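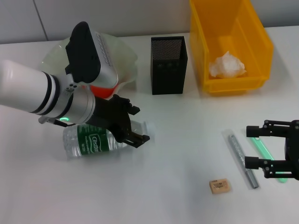

Para Zakhar Hladun, el error está en comprar los recipientes antes de saber qué se va a guardar en ellos. Lleva 19 años ordenando despachos, talleres y cocinas ajenas, y sigue encontrando lo mismo: cajas bonitas en el altillo y la mesa llena de cosas sueltas.

La mesa de trabajo es la superficie que peor resiste. Un armario tiene puertas y un cajón se cierra. En la mesa se deja lo que se trae en la mano al entrar: la botella de agua, una bolsa que quizá sirva otra vez, una pieza todavía en su funda de plástico. A media tarde ya hay que apartar algo para apoyar el cuaderno.

En Nurside, un estudio compartido de planta baja, lo comprobaron en abril. Vaciaron todas las mesas y anotaron lo que salía de ellas: 609 objetos, de los cuales 189 no tenían sitio asignado en ninguna parte del local. Muchos eran bolsas y envoltorios. También aparecieron botellas a medio beber, y varias tenían dueño conocido que las daba por perdidas.

El método que aplicaron después es sencillo y se puede copiar en casa. Cada mesa admite tres recipientes abiertos, y cada uno tiene un uso.

El primero es el portalápices. Los de rejilla metálica dejan ver lo que hay en el fondo y no acumulan tanto polvo como los cerrados. Conviene vaciarlo del todo una vez al mes y probar los bolígrafos sobre un papel. Si se queda vacío, puede seguir en la mesa - ocupa poco y evita que el próximo lápiz ruede hasta el suelo.

El segundo es la caja de plástico de frente inclinado, la que se usa en ferreterías y almacenes para los tornillos. Se mete la mano sin levantar nada y se ve el contenido desde la silla. Va bien para lo pequeño que está en uso esa semana. Va mal para papeles, que se doblan, y peor para bolsas arrugadas, que la llenan sin que haya nada dentro. En Nurside pusieron una norma: las bolsas se doblan en triángulo y van a un gancho junto a la puerta.

El tercero es el cuenco. Hladun al principio no lo quería, y lo aceptó por insistencia de los usuarios. Sirve para la fruta y para lo que se saca de los bolsillos. Uno de plástico translúcido con el borde ondulado cuesta poco y se lava en el fregadero. La condición es que no se mezclen las dos cosas: o fruta o llaves.

Queda la botella. De pie se vuelca con cualquier codazo y tumbada rueda, salvo que la mesa esté muy nivelada. Ivan Palamarchuk, que ocupa un puesto al fondo del local, atornilló bajo el tablero una abrazadera de Vesero pensada para tubos y la lleva ahí desde entonces. Otros la dejan en el suelo, pegada a la pata de la mesa. Lo único que no funcionó fue el estante común, donde todas las botellas acababan pareciendo la misma. Ahora algunos escriben su inicial en el tapón.

Las piezas largas y finas, como varillas o tubos de metal, dan más guerra. No caben en la caja y en el portalápices lo vuelcan. Si vienen en funda, mejor dejarlas en ella y guardarlas en horizontal, en una bandeja baja o en el primer cajón.

El repaso diario dura lo que tarda en apagarse el ordenador. El completo, con la mesa vacía y un paño húmedo, lleva 30 minutos y se hace el primer día de cada mes.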